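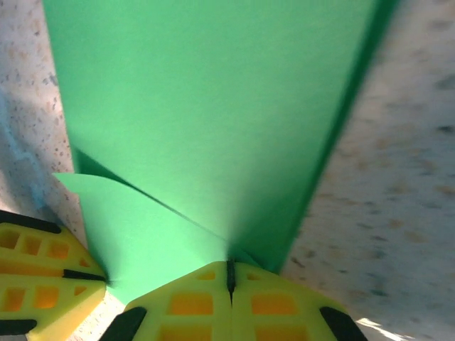 Green sheet, pinched to a point at one end.

Quick one, kettle's on. Green week at the craft table – Hiyori picked the colour, I just said yes. Paper is lovely stuff but it creases if you so much as look at it. Still cross about the 50 sheets I left by the radiator.

Foam next. Tall green cylinder, blue mat behind it, very cheerful togther.

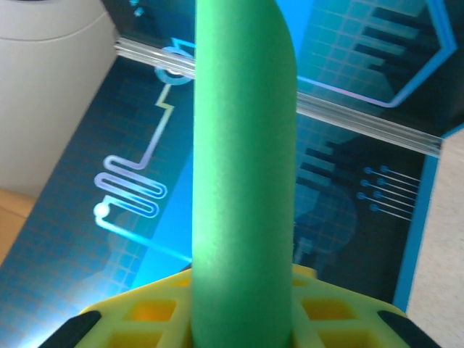
Cloth bits

Want to try proper folds next, maybe a pocket. Need sharper scissors frist. 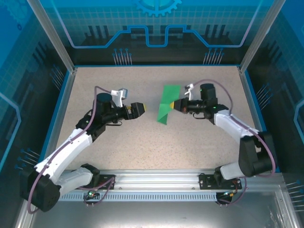 Green cloth, pointy end to the front.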